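Plimatia: wrist-view renders for a home-built arm

July, by the Plimatia maintainer

Plimatia is a set of rendered episodes for the Clolix, a small tabletop arm I built on one bench at the Koyama shared workshop. It holds 81 episodes of the arm lining up on a single object and trying to pick it up. Everything in this release is simulated. The real arm exists and moves, but its recordings are not in here.

I made the set to train a grasp policy before letting it run on real motors. If you have a Clolix, or any arm with a two-finger gripper and a camera near the wrist, some of it may be useful to you. If you need a lot of different objects and backgrounds, look elsewhere.

What is in the folder

episodes/ has one subfolder per episode, with the frames and a CSV of joint angles.
scene/ has the Lollus scene file, the textures and the gripper mesh.
scripts/ has the loader, the replay script and the converter.
splits/ has plain text lists for training and testing.

The test list has 31 episodes and the rest are for training. I split by starting pose, so the test starts are ones the training episodes don't cover. Please keep the split if you report a number against it.

How the scene was built

The scene is a wood-textured surface with a plain panel on it and a yellow, rounded cylindrical object. I kept it to those because they were quick to model and because I can set up something close to it on the bench. The gripper mesh comes straight from the files I cut the real fingers from, so the finger width and tip shape match my build. If you have changed your fingers, swap the mesh and render again. It loads by name from scene/.

The lighting is hard, and it throws hard-edged, overlapping shadows. The arm and gripper both cast them, and they move across the wood, the panel and the object as the arm moves. My first version had soft, even light. A policy trained on it did fine in the simulator and badly on the bench in the afternoon, when the sun comes in from the side. I re-rendered everything with the hard light and kept that version only.
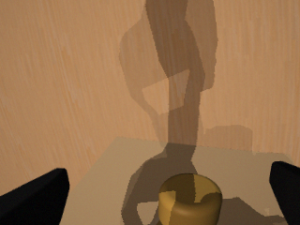 Shadow edges come out a little jagged at the default setting. The shadow map size is 2000 in the scene file, and you can raise it if your graphics card has room. I left it alone because rendering was already taking my whole evening, and the policy did not seem to care.

The camera is fixed relative to the gripper. Its offset is in scene/camera.txt, in the gripper frame, in millimeters. Measure your own mount before you trust mine. I got the tilt wrong twice by measuring from the bracket when I should have measured from the lens.

Labels

Each episode has one label, either grasped or missed. The label comes from the simulator state at the last step, not from looking at the frames. An episode counts as grasped if the object is off the panel and both fingers report contact. Misses are included on purpose, so filter on the label if you only want good ones.

There are no masks or boxes. The object pose is logged at every step, so you can make your own.

Running it

Install the requirements, then run scripts/replay.py with an episode number. It opens a Lollus window and plays the joint angles back. To render again, add --render and an output folder. The converter writes one file per episode and will not overwrite old ones, so clear the output folder first.

Known problems

- Gripper contact is too grippy. The friction value is higher than anything I could get from real rubber.
- In version 1 the joint angles were off from the frames by one step. This is fixed in version 2. If your copy has no VERSION file, it is the old one.
- The object is often partly out of view late in the approach. I have not moved the camera, as the real mount has no room to go higher.
- The wood texture is the same in every episode. A model can learn the grain, so add some color and crop changes during training.
- No motion blur and no sensor noise.

Use

You can use and change the files for anything. The Lollus scene format has its own terms, so read those before you ship a product with it.

Comments (4)

guest: Is the camera offset from the closed or the open gripper? I get a small shift when I overlay my own renders.

maintainer: Open. The frame origin sits at the palm so it should not matter, but the mesh origin does move. I'll add a line to camera.txt.

benchtop_arm: Replay works on my end after clearing the output folder. I lowered the friction and lost a lot of the grasps near the edge of the panel.

guest: Any plan to release the bench recordings? Even a few would help for checking the lighting.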